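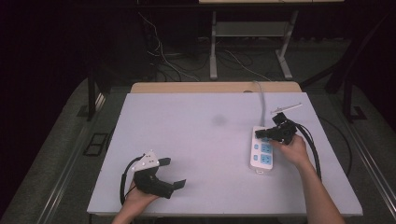 *At the white table, with a gripper in each hand.*

**1/** Clurnholm Supporters' Shop: the new home and away shirts go on sale in March, both in the shop and online. Please read this thread before ordering, as several arrangements differ from last season.

**2/** Both shirts are offered in men's, women's and youth sizes. The women's cut has been revised and now runs slightly longer in the body. Supporters between sizes are advised to choose the larger.

**3/** The home shirt is made by Grollent, as before. The away shirt comes from Godinho, who join us this season. Their size charts do not match, so a medium in one may not fit like a medium in the other. Both charts are on the order page.

**4/** Name and number printing is available on all adult and youth shirts. Names may have up to 17 letters, spaces included. Printed shirts cannot be exchanged unless faulty.

**5/** The first delivery contains 900 home shirts and 200 away shirts. A second delivery of the away shirt is expected in April. Orders are limited to 2 away shirts per household until then.

**6/** Season ticket holders may order from 9 am on the first day of sale, and general sale opens at noon. Have your ticket number ready - the discount cannot be added once an order has been paid for.

**7/** Last season's shirts remain on the rail by the till at a reduced price, mostly in small and youth sizes. They are not sold online.

**8/** Collection is from the side door on match days until kick-off. Please bring your order number, printed or on your phone. Questions about an order should be sent by message to this account.

Ana, Clurnholm Supporters' Shop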